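The paneling went up in August and I left the storage wall for last. I had a rack for rods and rollers already, dark metal, bought secondhand with no paperwork, and the question was where to fix it so that stock could be pulled out sideways without hitting the bench. I settled on the right-hand side. The depth I allowed is 511 mm, measured from the panel face to the edge of the walkway.

Spacing matters more than depth. The rods sit at regular intervals, so the pitch is fixed by the rack and the only real variable is diameter. Anything over 65 mm fouls its neighbor when you lift it. I wrote that limit on the wall in pencil and have ignored it twice.

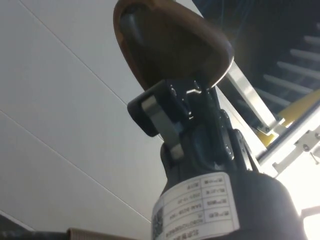

Nilano Workshop Club / Benches and Storage

Pale gray cylinders go on the rack and stay there. Mixed stock used to lean in a corner, and finding one length meant moving six others. Joana Sequeira suggested sorting by length first and material second. I tried it the other way for a month and went back to hers.

The wall and ceiling panels are flat and pale, and the seams are thin. I left them unfilled. Fadime Akgül thinks they should be taped and painted, and she may be right, but a seam is a useful reference line when hanging things, and I would have to redraw it.

Lighting is even enough now that I read a caliper without a lamp. The old fitting was 3000 K and made every gray look tan. I have not measured the new one.

Still to do: end stops for the rack, a second row of hooks, and a decision on the 214 mm offcuts, which are too short to store and too long to throw out.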